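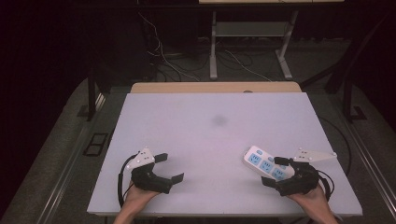 白色台面与灰印子:一个不擅长家务的人的长串

1/
开个串,讲白色台面。浅灰,圆的,边缘发虚,正好长在中间一带。这种印子我管它叫"房东的眼睛",因为你平时看不见它,退租那天它谁都看得见。

2/
先交代立场。我不是清洁博主,家里没有按颜色分类的抹布,也没有那种拧开盖子会让人想起医院走廊的浓缩液。我只是连着租了几处房子,处处都是白色台面,于是被迫成了半个专家。另外半个还在学怎么拧拖把。

3/
为什么出租房都爱用白的?中介的说法是"显大、显干净"。前半句我认。后半句要看你怎么断句,它显的是干净那一刻的干净,之后显的全是别的。

4/
上一套房子押金里扣了我600,名目写的是"台面异色"。异色,多好听的词,像一种稀有的鸟。我把验房单拍下来存着,心情不好的时候拿出来读,读完心情更不好,但至少有了具体的对象。

5/
被扣钱之后我才开始认真研究印子。网上的教程有个共同点,开头都是"其实很简单",中间用到的东西你家里都没有,结尾是一张亮得能当镜子的台面,角度还换过了。

6/
我的土办法分类,按脾气分,不按化学成分分,我化学不行:
浮的。手一抹就淡,多半是灰和手油,肥皂水就够。
赖的。抹了淡一点,干了又回来,通常是擦的人自己抹匀了的脏东西。
长进去的。擦到手酸还是那个颜色,恭喜,它已经是家具的一部分了。

7/
最冤的是第二种。很多灰印子不是脏东西弄的,是脏抹布弄的。你拿着一块擦过灶台的布去擦书桌,很用力,画着圈,圈的大小正好是你胳膊舒服的大小。之后桌上就多了一个圆。

8/
所以我现在看见圆形的灰印,第一反应是先检查抹布。抹布一般不承认。

9/
插一句橡皮。普通的白橡皮,小学生用的那种,对付铅笔灰和鞋底蹭的黑道比大部分喷雾都好使。缺点是会掉屑,掉在白台面上看不见,隔天粘在袖子上去开会才看见。

10/
再说魔术海绵。它能擦掉东西的原理是磨。磨掉印子,也磨掉印子周围那层光。我在厨房门板上磨出过一块哑光区,不脏了,可是从侧面看像有人在那儿呵了一口气,再也没散过。后来我在那块地方贴了张超市的满减券,贴到过期,又换了一张。

11/
要用海绵的话,先在背面或者角上试。我知道所有说明书都这么写,我也知道你不会试。我也没试,门板的故事就是这么来的。

12/
下面进入消费环节,请扶好钱包。

我买过一瓶Nonik,标签上写着适用于"几乎所有硬质表面"。"几乎"两个字印得很小,我家的台面就住在那两个字里。

13/
公平一点讲,Nonik对浴室瓷砖不错,水龙头底下那圈水垢一喷就松。我现在只拿它干这个。味道是柠檬,一种从没见过柠檬的柠檬。猫闻了走开,我闻了想跟着走。

14/
再后来我想,治标不如治本,换张桌子吧。看上了Zemska的一款,1365,浅木色,商品图里桌上放着一碗梨。评论区有人问耐不耐脏,店家回:"日常使用注意保养。"这句话我翻译一下:不耐。

15/
我还是差点下单了,主要是因为那碗梨。冷静下来的原因也很朴素:新桌子进门要先把旧桌子弄出去,旧桌子是房东的,房东的桌子哪儿也不去。

16/
于是走了中间路线,在旧桌子上垫一块板。板脏了换板,桌子留着应付验房。垫板这件事我强烈推荐,唯一的问题是你会从此过上保护"用来保护桌子的板"的生活。我已经在考虑给板铺桌布了。

17/
垫板尺寸的教训:不要盖满。桌子的远边留出一条来,搬板的时候手指有地方伸。我第一块裁得严丝合缝,漂亮极了,漂亮到拿不下来,最后是用一把黄油刀撬的。黄油刀现在有点弯,抹黄油时自带弧度。

18/
颜色的教训:别买纯白。也别信"暖白""珍珠白""云感白"。同一块白板早上看偏蓝,傍晚看偏粉,开了灯又黄了,你会花掉整个晚上判断它到底是脏了还是天黑了。

19/
我为此换过灯泡。换完以后发现墙也脏。灯泡又换回去了。

20/
Zerouali是我们这边一家卖旧家具的铺子,老板娘看桌子从来不看正面,先蹲下去看底下。她说桌面是给买家看的,桌底才是给她看的。我学着蹲了一次,看见一块口香糖,不知道该怎么解读。

21/
她那儿的桌子没有一张是没印子的。杯子圈、烫痕、小孩刻的字,都标在价签上,印子多的反而贵,理由是"有生活"。我想起我那600块,同样是有生活,我就是倒贴的那一方。

22/
问过她能不能在我的验房单上也写"有生活"。她笑了很久,然后说写一个收我两块。我觉得价钱公道,可惜房东不认她的章。

23/
说个实用的。热水、中性洗洁精、拧得很干的软布,直着擦,别画圈,擦完立刻用干布收一遍。收这一遍比前面所有步骤都要紧,水自己干了会留边,留了边你又要擦,擦完又留边。有的人一个周末就是这么没的。

24/
油性笔的字用酒精棉片,点按,别抹。我抹过,把一行超市清单抹成了一朵云。云里隐约还能读出"蒜"。

25/
咖啡要趁早。茶比咖啡更阴险,当时没颜色,第二天才来认领地盘。酱油我没什么可教的,酱油洒在白台面上的时候,大家各自珍重。

26/
小苏打可以用,但别搓,敷着就行。小苏打加白醋那个配方请放过它,冒泡很好看,冒完基本就是一摊心情不错的水。我承认我每次还是会加,冒泡的那几秒是整个大扫除里我最投入的时刻。

27/
电器压出来的那种发黄的印子,我至今没有办法。我的办法是把电器放回去,对准,放好,然后告诉客人这个位置采光最好。

28/
Hivine上有个打卡小组,叫"擦净为止"。进去要先发一张自家台面的图,组规写得很严,不许调亮度。我发了,底下有人回:"光线挺好的。"这是我收到过最客气的批评。

29/
组里有一种流派主张每天擦,擦到肌肉记住。还有一种主张攒到11月一次性处理,因为天冷了反正也不想出门。我属于第三种,主张在亲戚来的前一小时,以不体面的速度处理亲戚视线所及的部分。

30/
亲戚的视线高度值得研究。我妈看台面,我姨看水池,我姨父什么都不看,坐下就问无线密码。我最喜欢姨父。

31/
有一回我真的把台面擦得很干净,中间一点颜色都没有。我站着看了一会儿,泡了杯茶庆祝,把茶杯放在了上面。后面的事参见第25条。

32/
有人私信问到底要不要跟房东提前报备印子。要。入住那天就拍,拍全,拍到你自己都嫌烦,发给房东留个底。我上一套就是少拍了台面,因为觉得台面很大,不会有人说它没拍到过。

33/
验房那天还有个小诀窍:别站在印子旁边。人会不自觉看自己做过亏心事的地方,房东受过训练,只看你在看哪儿。我那天全程盯着空调,于是空调滤网也被写进去了。

34/
滤网没扣钱,写的是"建议清洗"。我把这当作一次胜利。

35/
补充第16条,好几位问垫板底下会不会闷出印子。会。所以每隔一阵要把板掀起来透透气,顺便看看底下那张受保护的桌面,它比我过得好。

36/
还有人问桌边那种圆圆的小黑点怎么处理。先用指甲轻轻碰一下,看是脏东西还是个洞。是脏东西按上面来。是洞就别擦了,我往一个螺丝孔上喷过三轮清洁剂,它一点没淡,我还夸它顽固。

37/
串先到这里,我去把抹布洗了。洗完如果颜色还是可疑,就让它降职去擦阳台。阳台那块已经降无可降,准备退休。关于砖缝的问题请不要再发给我了,我家的砖缝我都是当花纹看的。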